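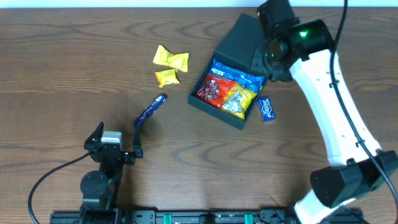

5th May

Vekis quote came in for the second pair of grippers: 766 each, cable extra. Ludivine wants two. I'd hold at zero until July.

Their case is cycle time on the candy-and-box task. I don't buy it. Most of our lost time is re-teaching after somebody moves the box, and a nicer gripper won't fix that. Twisted wrappers are a fair worry, I'll give them that. The flat little packages too, with nothing to get a finger under. But "handles all flexible packaging" is a brochure line, and Meletti said the same last year.

Cheaper things first:
- soft finger pads, 19 a set, try two sets
- two more green clamps for the rail, 24 each
- cable sleeves for both arms, Évan to price

Asked Vekis for a loaner. They offered a video. Gwawr is writing back.

Service plan is 80 a month and excludes the wrist. Why would anyone sign that? Clémence to check if the Fonlow contract covers it already.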